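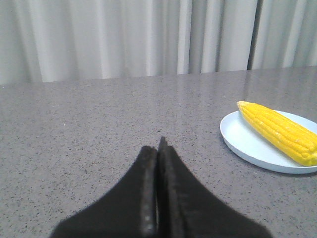

Avbridge Releases Version 5 of Vidmar Screen-Time Reporting for Family Tablets

Update moves log processing onto the device and adds a notice screen for every monitored user

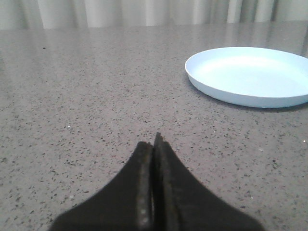 DREROMSIDE, April – Avbridge today released version 5 of Vidmar, its screen-time reporting software for shared home tablets. The release replaces the hourly upload used in earlier versions with a local log that is processed on the tablet and sent to the parent account once a day.

Vidmar records app name, start time and duration. It does not record message text, keystrokes or call audio. Each monitored profile now shows a notice screen at first sign-in and a permanent icon in the status bar. Neither can be turned off from the parent account. 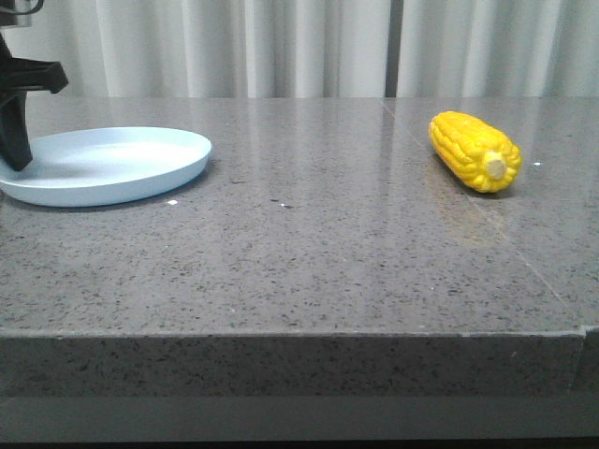

A pale blue plate on a speckled gray countertop.

The daily report is limited to 400 entries per profile. Entries over the limit are grouped by app and shown as a single total. Reports can be exported as CSV or read in the browser, and are deleted from the server after 23 days unless the account holder picks a shorter period.

Version 5 was tested on more than 1631 tablets before release. Two faults found during testing – duplicate entries after a time zone change, and a missing total when a profile was renamed – are fixed in the shipping build.

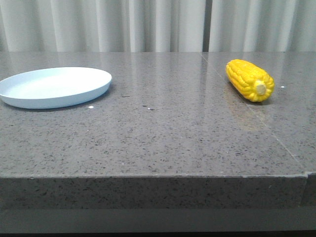

Plate and corn cob on the countertop.

Pairing with the Ikitz home router is supported for the first time. When paired, Vidmar reads the router's bedtime schedule and marks any use outside it in the report. It does not block traffic; blocking remains a router setting.

Availability
Current subscribers receive the update automatically. Tablets still on version 3 must be moved to version 4 first, and logs not yet uploaded should be sent before the update starts.

About Avbridge
Avbridge develops reporting and account management software for home devices. The company is based in Dreromside.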